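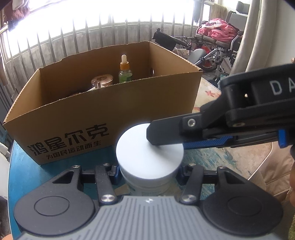

Home Posts Replies Media About

Packing thread. I have 10 days before the move to Lirwood and I'm starting with the small stuff, the bottles and jars and things that live on shelves. 

Rule one for me is shoe boxes and sneaker boxes first. They're small enough that you can't overfill them with heavy things. I keep every one I get. The 鸿星尔克 box has a torn rim and it still does the job fine.

Dropper bottles stand up. Always. I laid one flat in the last move and spent an evening wiping oil off the inside of a drawer. A tall narrow box keeps them upright if you wedge something next to them.

What I wedge with is whatever else is going in that's solid and has a lid. Right now that's the round copper-colored pot with the knob on top. It takes up the space paper would, and it has to go to Lirwood anyway.

White jar goes in last so it's the first thing out. I use it every day. If I can't find it the first night I'll end up buying another one, which is how I got two of everything after Tisum.

I do all this on the little round table on the balcony. Good light, and I don't have to bend down to the floor for every box. The top has a beach printed on it, starfish and a palm. It came with the apartment and I'm not taking it.
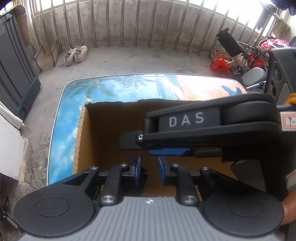

tautahi_flat wrote back that I should put the lids on with a strip of tape before anything goes in a box, even jars that feel tight, and keep the roll on the table so I don't skip it.

OK, doing that. Paper tape, because the clear kind took the label off a jar last time. One strip across the top and down both sides. It adds a minute a box.

Flaps: I don't tape a small box shut until the night before. I fold them in and leave it. Something always needs to come back out.

If the flap is torn I run tape along the rip on the inside first and then close it. Torn cardboard is OK for light things. I wouldn't put books in it.

Still to do out on the balcony: the exercise machine, the rolled mat, the dark gray cabinet. The machine is the problem. I asked Bodmont Moving for a price and they want 53 extra for anything with a frame that doesn't come apart. I'm going to look for the bolts before I say yes.

The sneakers by the railing stay out. Those are for moving day -- I want something on my feet I don't mind scuffing.

Labels. I write the room on two sides and the top, and one word for what's inside. "Bathroom / bottles." That's enough. I tried numbering boxes and keeping a list in Tisum and then I lost the list.

Limit for tonight is 3 boxes. After that I get sloppy and start throwing chargers in with the soap. Kitchen shelf tomorrow -- mostly spice jars, and I need more paper tape before I start on those.

Contact Terms Privacy Back to top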